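Workshop Tips: Budgeting for a Small Robot Arm

By Fasil Bogale

Most people who ask me about putting an arm in a home or one-room workshop start with the price of the arm. Start with the table. An arm bolted to something that flexes will never put a part down in the same place two times running, and you will waste weeks blaming the software.

Before you spend anything, write down the one job you want done. Mine was moving small parcels from a bench to a packing tray. Weigh the heaviest item and add the weight of the gripper, which is easy to forget. If the total is close to the maker's limit, go up a size. I looked at the smaller Trandier first and ruled it out on this point alone.

Next, measure reach. Sellers quote it with the arm stretched straight out, and you won't work that way. For picking things up from above, the forearm has to stay high and the wrist has to point down, so a good part of the quoted figure is gone. Cut a strip of cardboard to the quoted length, fold back a third, and swing it from where the base will sit. Anything the strip doesn't cover, plan on moving by hand.

Lay the job out in a simulator before you order. Several are free, and an ordinary desktop computer will run them. Use a plain table at your real dimensions, the arm model you're considering, and a couple of simple objects at the right size. 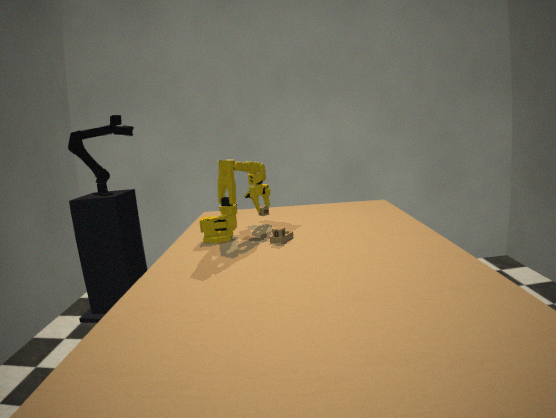 Try the base in more than one spot. Near the far edge leaves you the front of the table for loading, but check that the wrist can still reach the corners you care about. If you're thinking of adding a second arm later, put it in the layout now and see whether the two can get into each other's way. A stand on the floor saves table space but needs its own anchoring, so price that too.

Save each layout under a clear name and write the base position on a sheet of paper. I lost a good one in March and had to work it out again from memory.

My budget was 3,000 dollars for everything, and I'd split it the same way again. Keep 25 percent back for the things that aren't the arm: mounting plate, bolts, cable, a stop button you can reach from where you stand, and spare finger pads. Pads wear out. I ordered 6 and wish I'd bought more, as shipping cost nearly as much as the pads did.

Used arms can be a good buy. Ask for these before paying:

The controller and its power supply, with matching plugs for your wall outlets
A video of every joint moving through its full range
The software license, and whether it transfers to a new owner
The mounting hole pattern

I walked away from a used Lelenden because the license stayed with the first owner. The Nassar I bought instead came with everything except the base bolts.

On grippers, buy the plain two-finger kind first. Measure the widest thing you'll pick up and allow a little extra on each side. Suction is fine for flat, sealed boxes and poor on anything rough or rounded — if your items are mixed, fingers are the safer purchase. Bruvora sells a finger set that can be trimmed with a hacksaw, handy for narrow trays.

Allow up to two months between ordering and doing useful work. Clear the bench before delivery day and have the plate drilled. Keep the shipping crate, too. You'll need it if the arm has to go back for service.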